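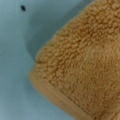

Yara Haddadin 回复：先别急着退出读经打卡群啊，落下十几天真的不算什么。我去年三月就掉队了，卡在《利未记》，到夏天才重新捡起来，现在不也好好的。你把主楼里那个进度表先关掉，今天该读哪章就读哪章，前面的空着。

阅读时间：约 6 分钟

楼主 小麦与稗子
谢谢Yara！我主楼可能写得太丧了，补充一下情况。我们小组从一月开始用Claltel上的一年通读计划，每天三四章，读完在群里发个“已读”。我前两个月一天没断，后来孩子连着生病，加上我自己换班，就断了19天。最难受的是每天晚上十点，组长会发一张名单，谁读了谁没读清清楚楚。我现在看到群消息就想把手机扣过去。昨天晚上干脆一口气点了一串“已读”，点完心里特别不是滋味，又一个一个取消了。

橄榄山下
抱抱楼主。那个名单我们组也搞过，搞了一个月就没人敢说真话了，全员满勤，一讨论经文全场安静，哈哈哈。后来组长自己先承认他有一半是在地铁上划过去的，大家才松了口气。

老杨在Bikton
我唱个反调。我觉得名单没什么问题。人都有惰性，我信主十几年，真正把旧约从头到尾读下来就那一次，靠的就是有人每天盯着我。没人盯的那些年，我翻来覆去就读《诗篇》和《腓立比书》，舒服是舒服，可是你问我《何西阿书》讲什么，我答不上来。楼主难受归难受，这个难受也许有用处。

小麦与稗子
@老杨在Bikton 你说的我懂，我也不想取消计划，前两个月确实收获很多（第一次发现《创世记》后半段那么好看！约瑟认哥哥那里我在公交车上哭了）。我就是受不了那个名单。

Yara Haddadin
老杨，盯着和公示是两回事吧？我有个固定的读经伙伴，我俩每隔几天语音聊十分钟，她知道我所有偷懒的花样。可她要是把我偷懒的事发到几十个人的群里，我大概就不跟她讲了。

老杨在Bikton
嗯……这个我得想想。我们那时候组里才五个人，都认识好多年了，跟大群可能真不一样。

Teodor Jasińska
来晚了，说一下听的办法，前面好像没人提。我是开货车的，坐下来看书的时间少得可怜，一年计划我基本靠耳朵。Clustov那个播客每天一集，把当天的几章直接念出来，后面没有讲解，我很喜欢它不讲解。跑一趟Mazurek来回，能把一周欠的都听回来。缺点是家谱那几章听了跟没听一样，名字从左耳进右耳出，我一般晚上再翻书看一眼。

石头会说话
听的算不算读？我一直纠结这个。我试过一边洗碗一边听《以赛亚书》，洗完了我连听到第几章都不知道。

Teodor Jasińska
我觉得算啊！初代教会大部分人不识字，保罗的信不都是念给大家听的吗。洗碗听不进去就停下来倒回去，我经常一段倒三四遍，后面的车都嫌我慢（开玩笑的，我开得很稳）。

石头会说话
行吧，被你说动一半。可初代教会的人是专门坐在那儿听的，手里没有碗。

橄榄山下
手里有没有碗圣经没写，哈哈。我投听的一票，但不要开倍速。我试过两倍速听《诗篇》，像在听拍卖。

小麦与稗子
笑死，拍卖。@Teodor Jasińska 谢谢推荐，我今天上夜班路上试试。话说你们都是怎么处理落下的部分的？补还是不补？我算过，要补的话每天得读八九章，想想就累。

Yara Haddadin
我的意见是不补。今年漏掉的明年还会碰到，《民数记》又不会跑。

老杨在Bikton
我补。当然我补得慢，一天多读一章，补到秋天也就齐了。漏掉一大段以后再往下接，有些地方会看不懂，特别是《撒母耳记》到《列王纪》，谁是谁的儿子，谁又杀了谁，断一截就全乱了。楼主断的是哪一段？

小麦与稗子
正好是《申命记》后半到《士师记》开头……

老杨在Bikton
那《约书亚记》前面几章我建议你补一下，分地那几章可以先放着。《申命记》最后几章也值得看，摩西上山那里，很短。

石头会说话
分地那几章全帖第一次有人公开说可以跳，我截图了。

老杨在Bikton
我说的是先放着！没说跳！

灯油还够
潜水很久，冒个泡。我今年就是我们组的组长，也发名单。看完这个帖子有点坐不住了。我当初真没多想，觉得热闹，大家互相鼓励嘛。我们群200人，每天发出去底下一排大拇指，我就以为大家都喜欢。有个姊妹上个月悄悄退了群，我还以为她换手机了。

Yara Haddadin
@灯油还够 你愿意在这里讲出来很不容易了。去找她聊聊？就随便问问她最近怎么样，别提打卡。

灯油还够
已经给她发消息了，她说改天一起吃面。名单我今晚就不发了，打算改成每天发一节经文，谁想说两句就说两句。不过我也担心老杨那个问题，没名单以后大家真的就散了，怎么办？

橄榄山下
我们组停了名单以后确实散了一些人，不骗你。留下来的聊得比以前多。哪个好我现在也说不清。

老杨在Bikton
可以让愿意被盯的人自己报名，单拉个小群。我第一个报。不想报的就在大群里看经文，谁也别说谁。

灯油还够
这个好，我记下来了。

小麦与稗子
我来交作业！昨天夜班路上听了《约书亚记》前四章，过约旦河那里让他们从河里搬石头出来，以后孩子问起来好讲给他们听，我听了两遍。今天早上下班回家没睡着，又把《申命记》最后两章看了。名单的事我也私下跟组长说了，写了半天删了半天，最后就发了三句话。她回得很快，说她自己也落了一个礼拜，每天晚上发名单的时候都先把自己那行勾上。我们俩对着手机笑了好久。

Teodor Jasińska
太好了！下一章就到耶利哥了，那段听着特别过瘾，音量开大点。

石头会说话
我也报告一下，今天没洗碗，坐着听的，《以赛亚书》第六章，从头到尾都听进去了。碗还在水池里。

Yara Haddadin
碗先放着，别跳过 :)

小麦与稗子
刚问了组长，她也想加老杨说的那种小群。@灯油还够 你那边拉好了告诉我们一声规矩怎么定的，我们照着抄。

灯油还够
好，等我和那位姊妹吃完面回来就写。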